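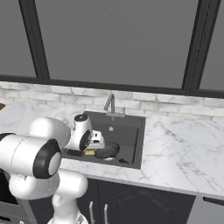
Burnon Sink Set
README and data card
Last edited 15/03/2021

What you are downloading

Burnon is a collection of simulated kitchen episodes in which one robot arm does small jobs in and near a sink. Every episode was driven by a person with a hand controller, saved, replayed, and either kept or thrown out. The release has 992 episodes. The plan said 1000, and the folder is still named burnon_1000 so that the loading scripts don't break. Please don't open another ticket.

We built it to train policies that learn by copying. If you want a robot that reasons about dishes, you will need to bring the reasoning yourself.

The kitchen

Everything takes place in a single rendered kitchen we call Raltport. It has a marble counter, a brick backsplash, dark cabinets and a deep gray sink that costs more in real life than the workstation it was rendered on. The window looks out on flat gray. We meant to put a garden there in October and then discovered how long a garden takes to load.

The objects that matter for most tasks are a black frying pan with a long handle and a yellow sponge with a dark scrubbing side. Start positions are shuffled inside the basin. The faucet is a fixed piece of geometry. There is no water anywhere in this dataset, so a policy trained on it will be a confident washer of dry pans.

Tasks

There are 17 task labels. The ones people ask for most:

sponge_to_counter – pick up the sponge, put it down on the marble
pan_to_counter – same idea, heavier, more swearing from the operators
sponge_to_pan – sponge ends up inside the pan
pan_turn – rotate the pan in the basin until the handle points at the back wall

The full list is in tasks.txt. Labels were set before each episode began, so an operator who changed their mind halfway through has produced a failed episode, however graceful.

How episodes were collected

The operator sees the kitchen on a monitor and steers the gripper. The recorder (Zulu, which lives in its own repository) writes joint angles, gripper opening, object poses and the rendered view at every control step. It starts on a button press and stops on another. Early on it also stopped when someone put a coffee mug on the keyboard. Those episodes are gone.

Operators were told to work at a steady pace and to recover from mistakes if they could. We kept the recoveries. A dropped sponge followed by a second try is worth more to us than a clean grab, and it certainly looks more like our own kitchens.

What we threw out

Episodes were removed for any of these reasons:

the pan passed through the sink wall
the arm passed through the counter
the sponge left the building at high speed
the operator held still for long enough that we suspect lunch

We did not remove slow episodes, ugly grasps, or the 43 in which the pan is lifted by the rim instead of the handle. These carry the tag rim_grasp in the index if you would like to leave them out. Two of us think you should. The others wrote this file.

Layout

episodes/ one folder per episode, numbered
index.csv task label, success flag, tags, length in steps
scene/ the Raltport files needed to replay
tools/ replay and export scripts
tasks.txt label names with a one-line description each

Episode numbers have gaps. The gaps are the deleted episodes, and renumbering would have meant touching the export script, which currently works.

Known problems

Contact between the sponge and the gripper is too sticky. A sponge can hang from one finger for longer than physics would like. Policies notice this quickly and take advantage of it.

The arm often blocks the view of the front left corner of the basin. Object poses are still recorded when something is hidden there, so use those if your method allows it, and expect a drop in success if it doesn't.

Success flags were set by the operators. Replays were checked for broken physics but nobody graded the flags a second time. For sponge_to_pan, some operators counted a sponge balanced on the edge as inside.

One kitchen is one kitchen. A policy that does well in Raltport has learned Raltport. We tried a few in Branero, our other kitchen, where the sink sits farther left, and watched them reach with great care for a stretch of bare counter. Branero is not part of this release.

Splits

The index has a split column with train and test. Test episodes use start positions kept away from those in train. Please report results on it as it stands. If you make your own split, say so, and say why before someone asks.

Changes

1.1 fixed gripper opening, which had been saved upside down (open was closed)
1.0 first release, see above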